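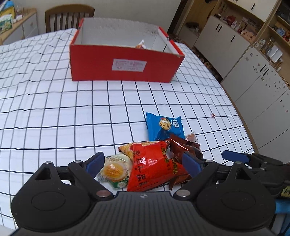

Ticket 2789: Left gripper releases early on mixed snack packets
Opened by Carmela Aguirre, February
Handled by Matúš Štěpánek
Status: Closed, with one follow-up open

Reported fault

Unit: Skesteo hand-held gripper pair, left and right, used to record packing demonstrations for the Jilero sorting task.
Task: pick single snack packets from a pile on the table and place them in the open cardboard box.

The left gripper lets go of a packet part way between the pile and the box. The trigger is still fully held when it happens. The recorded finger width jumps open by a few millimetres, then closes again on nothing. The right gripper does not show the fault with the same packets.

It is worse with large glossy packets. Small wrappers are mostly carried without trouble. No error is shown on the recorder and the session file closes normally, so the bad runs have to be found by watching them back.

Carmela adds that the operator's index finger was nipped once when the fingers snapped shut after a release. Skin not broken. Logged separately as a minor safety matter and copied here because the cause looks to be the same.

First checks (Matúš)

Battery: full charge on both units. Swapped left and right batteries. Fault stays with the left unit.

Firmware: same version on both. Reloaded on the left anyway. No change.

Finger pads: both blue pads on the left unit wiped with a damp cloth and dried. Slight improvement for the first few picks, then back as before. Pads swapped with the set from the right unit. Fault stays with the left unit, so the pads are not the cause, though dirty pads do make it easier to provoke.

Trigger: sensor reading is steady when held. No drop at the moment of release. The command to the fingers is therefore correct and the fingers are not following it.

Rivets on the finger arms: no play felt by hand.

Test run 1

30 picks with the left unit, same operator, same table and cloth. The pile was rebuilt each time with packets overlapping, as in the normal task. Packets dropped: nearly a third of the total. Every drop was a large packet lifted from on top of others. Nothing dropped when packets were laid out singly on the cloth.

This pointed at side load. When a packet is pulled out of a pile it drags on its neighbours and twists the fingers slightly before it comes free. A flat packet picked alone does not do this.

Reply from Carmela

Agree on side load, but it does not explain why the right unit is fine. The operator picks from the pile with whichever hand is nearer and both get the same kind of packets. Also, the release comes late, well after the packet is clear of the pile. I would expect a slip to happen at the pull.

Could you look at the linkage before we blame the packets? I can spare the left unit until tomorrow noon. I have asked for recording to stop on that side in the meantime, partly for the data and partly because of the nipped finger.

Second checks (Matúš)

Top cover removed from the left unit. Findings:

- Drive belt tension low. It can be pushed down noticeably further than the belt on the right unit, which I opened for comparison.
- Idler screw loose by 3 quarter turns. No thread lock on it. The right unit has thread lock on the same screw.
- Belt teeth worn on one short section only. That section sits on the drive pulley when the fingers are open to the width of a large packet.

This fits all of the reports. A large packet holds the fingers at the width where the worn teeth carry the load. The pull from the pile seats the belt badly but does not move it. The tooth then jumps when the hand swings towards the box, the fingers spring open and the motor drives them shut again at full force. Small wrappers are held at a narrower width and use good teeth.

The snap shut is the part I do not like. The controller sees the target width and the motor position, and after a tooth jump the two no longer match the real finger position. It has no way of knowing there is a hand near it.

Work done

1. Belt replaced, left unit. Old belt bagged and labelled with the ticket number.
2. Idler screw refitted with thread lock and tension set to match the right unit.
3. Finger zero position set again. It was out by one tooth.
4. Closing force limit lowered on both units. Large packets are light and do not need the old value.
5. Right unit closed up without further work. Belt on that side is in good order.

Left overnight for the thread lock to cure before testing.

Test run 2

30 picks, left unit, piled packets as in test run 1. No drops. Finger width trace is flat from grasp to release on all of them.

Repeated with the hand swung harder than an operator normally would between pile and box. No drops. One crinkled wrapper slid a little in the pads at the lower force but was carried to the box.

Recorded data

Sessions made with the left unit before the repair should not go into the Jilero training set without a check. A drop can be found from the log by looking for finger width rising while the trigger is held. I have put a filter for this in the Beneš tools folder. It marks the run and does not delete it.

Note that the zero error also affects runs with no drop in them. Recorded width is wrong by one tooth pitch after the first jump in each session. This can be corrected by an offset if anyone wants to keep them. My preference is to record them again.

Reply from Carmela

Filter tried on our side. It marks everything we had found by eye and 3 more that we had missed. We will record again and keep the old files out.

Operators told to keep the free hand behind the guard line on the housing and to stop at any unexpected release instead of carrying on with the run. Happy to close the fault.

Open item

Idler screw to be checked on all other units of the same batch held at Heltel. Any without thread lock to be taken out of use until done. Owner: Matúš. Tracked under the batch check and not in this ticket.

Related tickets
Finger width reads zero after battery change
Blue pads lifting at the lower edge
Nipped finger, minor, left unit
Right trigger slow to return
Recorder closes session without warning on full card

Contact the hardware desk | © Heltel | Back to top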